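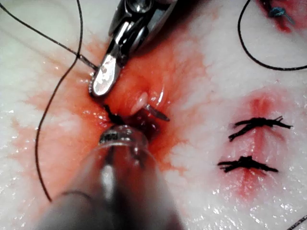

**When do doors open?**
Doors at Venter Hall open 50 minutes before the concert. Latecomers are seated at the first pause between movements.

**Can I exchange a subscription ticket?**
Yes, up to noon on the day of the concert. Write to Kelly Vieira in the box office and give the seat number.

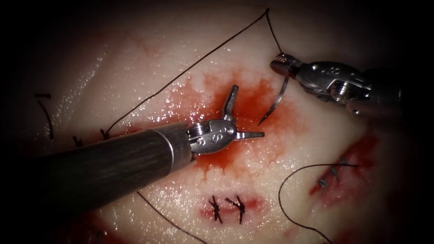
*Two instruments over a tissue pad.*

**How large is the orchestra?**
The Staststead Symphony has 76 contract players. Classical programs use some 42 of them.

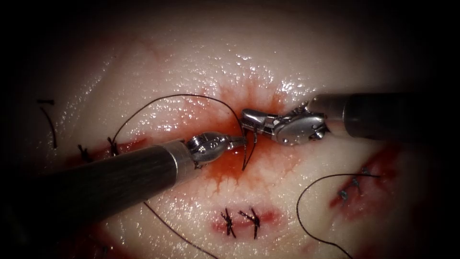 Extra players are hired by the concert and are listed in the printed program.

**How do I audition for a string position?** 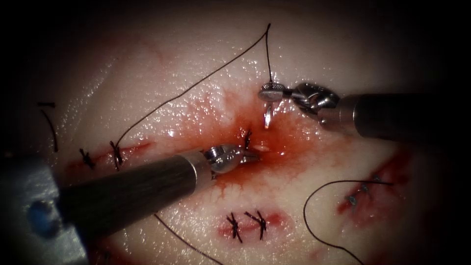

Send a resume to Barbara Jabłońska by the end of August. First rounds are played behind a screen. Excerpts must be prepared with the bowings in the posted parts. Coordination between the hands is scored separately. The standard is that of two instrument tips nearly meeting over one incision: left and right arrive at the same point. Bring your own rosin and mute.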